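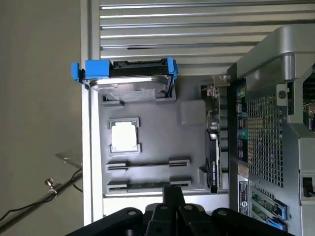
# Arquiteto/a de projeto para reabilitação e ampliação de moradias

O atelier Tovosard procura uma pessoa para se juntar à equipa de habitação, com entrada em setembro e, se tudo correr como gostaríamos, para ficar connosco durante muitos anos. Somos um atelier pequeno, instalado no primeiro andar de uma antiga tipografia, e trabalhamos quase sempre em casas que já existem: moradias geminadas dos anos trinta, casas de quinta com anexos que foram crescendo sem grande plano, um ou outro palacete dividido em apartamentos que a família quer voltar a juntar. Gostamos deste trabalho miúdo e demorado, com muitas visitas à obra e muitas conversas à mesa da cozinha dos clientes.

## O que temos em mãos

O projeto que mais vai ocupar quem entrar é a Casa Ifans, uma moradia de dois pisos em pedra, num lote em declive, à qual vamos acrescentar um corpo novo virado ao jardim. O licenciamento está entregue e falta-nos quase todo o projeto de execução: caixilharias, a escada nova, o encontro da cobertura antiga com a nova (que já nos deu três reuniões e ainda há de dar mais umas quantas). O lote tem 1625 metros quadrados e um sobreiro magnífico precisamente onde toda a gente gostaria de pôr a sala, de maneira que a sala teve de ir para outro lado.

Há também o conjunto Tremo, quatro casas em banda já em obra, onde precisamos de alguém que acompanhe o empreiteiro, responda às dúvidas com paciência e saiba dizer que não quando lhe propõem trocar o reboco de cal por outra coisa qualquer. E, mais para o inverno, deve arrancar o estudo prévio da Quinta Tamero, de que ainda sabemos pouco, além de que os proprietários querem manter o lagar e dormir por cima dele.

## Quem procuramos

Alguém com o curso de Arquitetura concluído, inscrição na Ordem em vigor e pelo menos três anos de prática, de preferência com uma ou duas obras acompanhadas até à entrega das chaves. Interessa-nos muito mais a forma como resolveu um pormenor difícil do que o tamanho dos edifícios em que participou.

Do que o trabalho pede no dia a dia:

- desenhar com rigor, em BIM ou em 2D (usamos os dois, conforme o projeto e a idade de quem lhe pegou primeiro);
- fazer levantamentos no local, com fita, medidor laser e roupa que se possa sujar;
- preparar mapas de quantidades e cadernos de encargos em português claro;
- falar com a câmara, com os engenheiros e com os vizinhos, que às vezes são a parte mais trabalhosa;
- ler e escrever em inglês sem sofrimento, pois alguns clientes vivem fora.

A carta de condução é necessária. Experiência com estruturas de madeira ou com argamassas tradicionais seria uma bela surpresa, mas também se aprende cá.

## O que oferecemos

Contrato sem termo, depois do período experimental previsto na lei, e um vencimento de 2000 euros brutos mensais, pagos catorze vezes, a que se junta o subsídio de refeição. As deslocações à obra fazem-se no carro do atelier ou são pagas ao quilómetro. O horário começa às nove e meia, a sexta-feira acaba à hora de almoço, e só pedimos que não se combinem férias para a semana em que há betonagens em Tremo. Duas vezes por ano fechamos a porta e vamos todos visitar uma obra de outra pessoa, com almoço demorado incluído.

Quem entrar vai trabalhar lado a lado com o Gwilym Gwilliam, que dirige os projetos de habitação e desenha à mão tudo o que pode, e terá o apoio do Wayne Bloxham na parte de orçamentos e fiscalização. Ambos falam português, um deles com mais subjuntivos do que o outro.

## Como concorrer

Pedimos um currículo de duas páginas no máximo, um portefólio em PDF com três ou quatro projetos (por favor, com desenhos de pormenor e não apenas fotografias da obra acabada) e umas linhas a contar uma casa de que goste e porquê. Pode ser a casa dos avós, pode ser uma casa famosa, lemos tudo com gosto. No portefólio, diga-nos o que foi feito por si e o que foi feito em equipa.

As candidaturas devem chegar ao atelier por correio eletrónico até ao último domingo de junho, ao cuidado de Gwilym Gwilliam, com a referência 2814 no assunto. Respondemos a todas as pessoas, ainda que possamos levar duas ou três semanas. As entrevistas serão em julho, no atelier, e incluem um passeio pela Casa Ifans para quem passar à segunda conversa. Convém trazer calçado fechado, porque o caminho até ao sobreiro continua por arranjar.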